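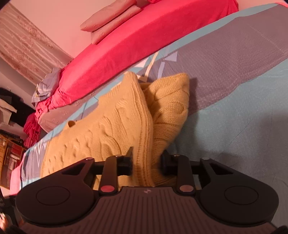
A Home Robot Should Be Built at Home

I have been a member of the shared workshop at Rovcombe for two winters, and in that time I have heard the same advice very often: first make it work on the bench, then take it home. I followed this advice with my own gripper for many evenings. Today I think it is wrong, at least for any machine which is supposed to help in a house.

My gripper is a hand tool. There is no motor in it yet. I hold it, I close the jaws on an object, and I move the object to the place where I want it. A camera looks over the jaws and records everything. Later the recordings should teach an arm to make the same movements. The arm is the expensive part, so it comes last.

On the bench at Rovcombe the work was very pleasant. We have a good table, white light from the ceiling, and a box of things that everyone uses for tests: blocks, cups, a tennis ball, some empty bottles. I closed the jaws on the block, I put the block in the cup, I was satisfied. I did this until I had 3497 recordings, and I admit I was proud of the number. I told it to people who did not ask.

Then I took the tool into a bedroom, and I understood that I had collected the same recording 3497 times.

A bedroom contains almost no blocks. It contains fabric. There is the bedspread, and under the bedspread another fabric, and on top of it a pillow with a knitted cover in a mustard color, and next to it one more. A block has the same shape when you touch it from the left and when you touch it from the right. A pillow answers differently each time. You push it a little with one finger, it leans on its neighbor, and now you have two objects with a new shape and no clear border between them. With the block I never had to think about how deep the jaws should go. With the pillow I think about it at every attempt, and I am often mistaken.

People who work on a bench know this in theory. I also knew it in theory. But I had designed my fingertips for flat wood, and I had never asked myself if a knitted cable could catch on an edge. In a bedroom I asked it in the first 30 seconds.

The usual reply is that a bench gives you control. You change one thing, you see what it does, you write it down. I respect this. I come from a job where measuring is most of the day, and I don't want to live without a table and a ruler. When I fitted new pins from Clivix in the joints, I tested them on the bench, and it was correct to test them there. A loose pin is a question about the pin, and the bedroom has no opinion about it.

My complaint is about what comes after. Builders stay at the bench too long since it is comfortable, and then the bench begins to decide what the machine is for. If the test box has blocks, we make a machine for blocks. We make the opening of the jaws right for the block, we put the camera where the block looks best, and after half a year the block is the only customer we have ever served. Then we say that soft things are "a special case." In the home soft things are the ordinary case - clothes, towels, sheets, cushions, curtains. A cup is the exception.

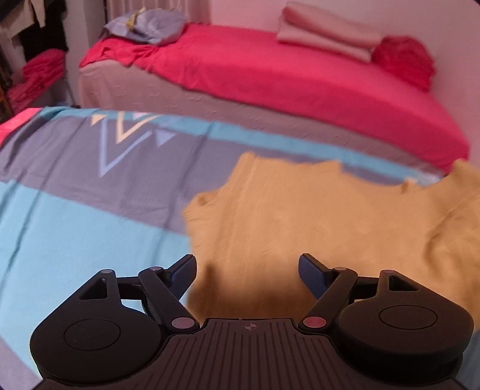

The jaws open over mustard-yellow fabric on the striped blanket.

I want to say something about color and pattern also, for I find it underestimated. On our white table everything is easy to see. A bed in a real house is a difficult picture. You have stripes in several blues, triangles, a strong pink from another layer, and over all of this the shadow of the tool itself. The yellow fabric is yellow in the light and brown under the jaws. My eye corrects this without any effort and I never notice. A camera has to learn it, and it can only learn it from recordings where the shadow is present. At Rovcombe the lamps are so good that I had nearly no shadows. I had considered this an advantage.

There is a second argument against my view, and it is more serious. A home is private. When I carry a camera through a room, I record the wardrobe, the curtain, how the bed was left. I don't think one should wave this away. My rule is simple: I ask before I switch on, I keep the recordings on one disk in my drawer, and I delete what I am asked to delete. If a member of the workshop does not want his rooms recorded, he should not be persuaded. But he can bring his blanket. A blanket from a house on an old mattress in the corner of the workshop is already much nearer to the truth than a block on a white table.

I proposed exactly this in February, when our group at Rovcombe talked with the people from the Saavedra workshop about a common test set. Their list was clean and complete, and every item on it was hard. I asked for two pillows and a towel. The answer was that pillows cannot be compared from one workshop to the next. This is true. It is also true of homes, and I would like us to accept the discomfort early, while the changes are still cheap and the fingers can be made again in one evening.

For those who want to try, I can only report my own habit. I now begin each change of the design in the room. I take the tool there with the new fingers, I try the most annoying object first, and I write down what made me angry. After this I go back to the bench with a real question, and the bench is wonderful for answering it. My last question was how wide the jaws have to open before they can go over a thick fold without pushing it away. I would never have asked it about a block.

In spring I plan to mount the gripper on the arm that a colleague in Zustmont is selling. It will be slow, and I expect that it will fail on the pillows for a long time. I have already decided where it will stand during these months, and I have measured the space next to the bed.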